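Working group on arm safety rules, Homine site
Minutes, July meeting

Present: Thérèse Wong (chair), two from the Nerville workshop, one from Pudus, minute taker. Apologies from Ebrahimi.

1. Last minutes
Agreed, with one change. "The checklist works" now reads "the checklist has been filled in". Nerville asked why the change mattered. The chair said a full set of ticks tells us people own pens.

2. Draft rule 4, checks before power-up
Pudus presented its new wording: the operator must "confirm the gripper is in good order". The chair asked what good order means and who decides. No clear answer. Pudus said experienced staff know it when they see it. The chair said the same was claimed for rule 3, now on its third rewrite.
Nerville would like the rule to name the parts to be looked at and to say what counts as a fail. Agreed in principle. Nerville to draft, one page at most.

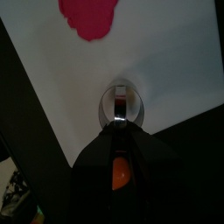 3. Service interval
The draft asks for a full service every 1,000 hours. The chair asked where the figure came from. Pudus thought it was carried over from an older rulebook for a different arm. Nerville's log shows 13 faults over 3,840 hours, but does not say how long each arm had run since its last service, so it supports neither side. The figure stays in square brackets until somebody can defend it.

4. Training
Proposal for a 24-slide course with a certificate. The chair doubted that slides teach anyone to stop an arm in a hurry. Pudus disagreed and asked for this to be minuted. Compromise: slides may stay if each person also does a stop drill at the machine. Length of drill not settled.

5. Actions
Nerville: rule 4 wording.
Pudus: source of the service figure, or withdraw it.
Ebrahimi: comments on both, in writing.

Next meeting 2 pm, same room.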